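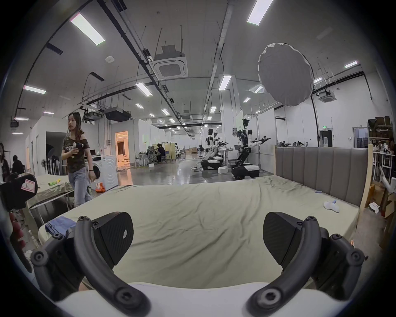
The big bed with the sage-green sheet and the gray headboard

From: Loïc Huet
Subject: Re: bedding for Nundthorpe

Tanveer Qureshi wrote:
> Do we iron the sheets before August, or just pull them tight?
> And does the blue cloth stay on the bed?

Hi Tanveer, and hello everyone,

Thank you so much for asking! I'd just pull them tight -- the pale green one is wrinkled, I know, but a good tug at the corners does wonders (my mother swore by it). Leave the blue cloth folded at the corner, please, I've grown fond of it there. We have two spare sheets from Cordier if anyone wants to swap.

Warmly,
Loïc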